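Plastic bags, and why I'm keeping my own hands

Nov 24, 2019

Gönül sent me another one of those videos on Friday. Robot in a spotless kitchen, robot puts the shopping away, cheerful ukulele. She knows what she's doing. I've been grumbling about household robots on this blog since March and she likes to poke me.

So I watched it 3 times, and every item that came out of the shopping was a box, a tin or a bottle. Hard things with flat sides. There wasn't a single bag in the whole film, and I don't know what their shops are like over at Skenska but mine sends me home with carrots in a bag, rolls in a bag and usually a bag to put the bags in.

A bag is a horrible thing to ask a machine to deal with. It has no proper shape. You pinch it in one place and the rest goes wherever it fancies. It's see-through but not properly see-through, and it shines under the lamp, so good luck working out where it stops and the worktop starts.
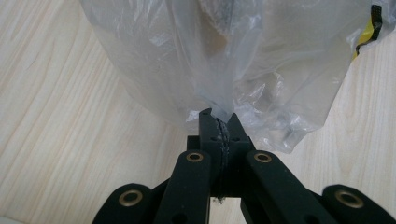 I will give them the grabbing part. Two stiff fingers can get hold of a bit of film, I'm willing to believe that. But grabbing isn't the chore, is it? The chore is finding the opening, getting it apart when it's stuck to itself (I lick my thumb, which I don't suppose is an option), taking out whatever's inside without squashing it, and then folding the bag up small and shoving it in the drawer.

Samuele, who works on the packing floor at Trullholm, tells me they had a machine in on trial for bagged parts. It was fine with the full ones. The half-empty ones went back to him and Endang after 2 weeks — same bench, same pay.

He thinks it'll be sorted in 15 years. I said I'd believe it when one of them can get a bin liner off the roll and open it at the correct end. I can't always manage that myself, and last night it took me so long the tea went cold.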